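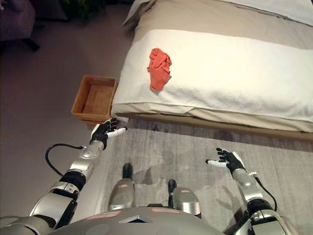 The project set out to compare two ways of sorting and folding small household textiles in a bedroom with no table or worktop. The first method uses the floor and the second uses the foot of the bed. For the second method a wide white terry towel is spread flat across the bedding to give a clean surface, and the items are placed on it one at a time, as with the crumpled orange-red cloth. A rectangular wicker basket stands on the floor against the end of the bed and takes the finished items. The surface must be smooth before work starts, as any ridge under the towel transfers to the item being folded.

Folding on a Bed: Surface, Reach and Basket Position
Household Management Project, Module 2
Submitted in June by Souad Slaoui and Moataz Soliman
Supervisor: Ineke Van Beek

Search this site Enter keywords Go

1. Method

Each trial used 19 items: face cloths, napkins, pillowcases and hand towels. All had been washed and dried on the previous day. The person folding was allowed 5 minutes per trial. An item was counted as acceptable if its edges met to within the width of a finger and it kept its shape when lifted into the basket.

Three basket positions were tested: at the near corner of the bed, on the mattress itself, and on the floor 90 cm from the bed. The same basket was used throughout. It was emptied between trials.

2. Results

With the basket at the corner, all 19 items were folded in time by both authors. With the basket on the mattress, the weight of the folded pile pulled the towel out of line and it had to be straightened twice. At 90 cm the folder had to take a step for each item, and Slaoui finished only after the time limit.

Folding on the floor gave neat edges but was uncomfortable. Soliman stopped one floor trial early because of his knees. That trial has been left out of the comparison.

Small cloths took longer than expected. A loosely wadded cloth has to be opened out and turned before the corners can be found, and on plain bedding it tends to drag the top layer with it. The terry surface held the cloths better. Pillowcases slid less as well, but they were too long to be laid out fully beside other items.

3. Limits of the work

Only two people took part, and both are right-handed. Bed height was not varied. A firmer mattress might remove the need for smoothing between trials. Fitted sheets were not attempted.

4. Recommendation

Spread the towel across the full working width, hem towards the folder. Place the basket on the floor, touching the bed. Work from the smallest item to the largest.

Trial sheets are kept with Socorro Giraldo in the Wenley study room.

Contact: Wenley Household Studies | Copyright Wenley student projects | Back to top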